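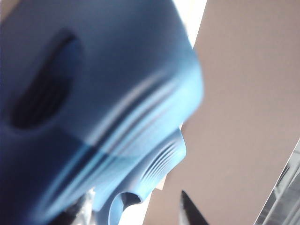 I've now spent most of a September with the Oris arm clamped to the bench in my shed, and I still go back and forth on whether I'd tell a mate to buy one. So let me have the argument with myself out loud.

The Oris costs $2474 for the starter kit, which gets you the arm, two fingers, the wrist camera, a clamp and a power brick that hums. Stokwood, who sell it, pitch it at small workshops and keen hobbyists. I'm somewhere in the middle. I repair garden gear and pool bits for people around Kilville, and a fair slab of my week is picking plastic parts out of a tub and putting them in another tub. If a machine wants that job it can have it!

What I like first. The arm is quiet, it's quick to teach (you grab it and drag it through the move, like showing a toddler how to hold a spoon) and the software didn't once ask me to make an account. I had it doing a basic pick and place before my tea went cold. Anyone who's wrestled with the older Obeidat controller will know how strange that feels. I lost a whole winter to that thing.

My grumble is with the wrist camera, and it's a proper grumble. Stokwood's brochure makes a great fuss of it, and for finding a part on the bench it does the job well. But the closer the fingers get, the less use it is. Bring it right in on a chunky moulded part and you get a great soft wall of blue, with the ribbing crisp in one spot and smeared in another, and one black fingertip poking up at the bottom. That's the exact moment you want to know what you're about to grab! The focus is fixed, and there's no ring to turn. I went looking for one with a torch.

Now, Tanner Turcotte, who got his Oris a couple of months ahead of me, reckons I'm being precious. His view is that the camera is there to get you close and the fingers do the rest, and that a person doesn't stare at their own knuckles when they pick up a cup. Fair enough. But a person can feel the cup. The Oris can only tell you how hard the motor is working, and on shiny curved plastic that number doesn't say much. I've had it report a lovely firm grip on nothing but its own other finger.

I did run a proper trial one Tuesday, as I'd promised myself I wouldn't write this on vibes alone. I gave it 100 picks with a mixed tub, no help from me, radio on. It got 49 on the first go. Then I shifted the lamp to the other side of the bench, slowed the approach right down and taught it to stop and take its look from further back, and the second tub went a good deal better. I didn't keep score that time (sorry, the neighbour came over about the fence).

So the arm can do it, if you're willing to learn its habits. What bugs me is that I had to work that out alone. The manual gives the camera six pages and most of them are about plugging it in. One paragraph on lighting and a sensible distance would have saved me a weekend. Stokwood's support bloke was friendly and rang me back the same arvo, but he told me to wipe the lens. I had wiped the lens.

Would a better camera fix it? Probably, and I'd happily pay extra for one with adjustable focus. I'd also take a second camera mounted off to the side, and there's a spare port on the base that makes me think somebody at Stokwood had the same idea and lost the vote.

For now it stays clamped where it is. If your parts are matte and boxy and all much the same colour as each other, I think you'd get on famously with it. If they're glossy and full of hooks and holes, wait for the next version, or come round and have a go on mine first.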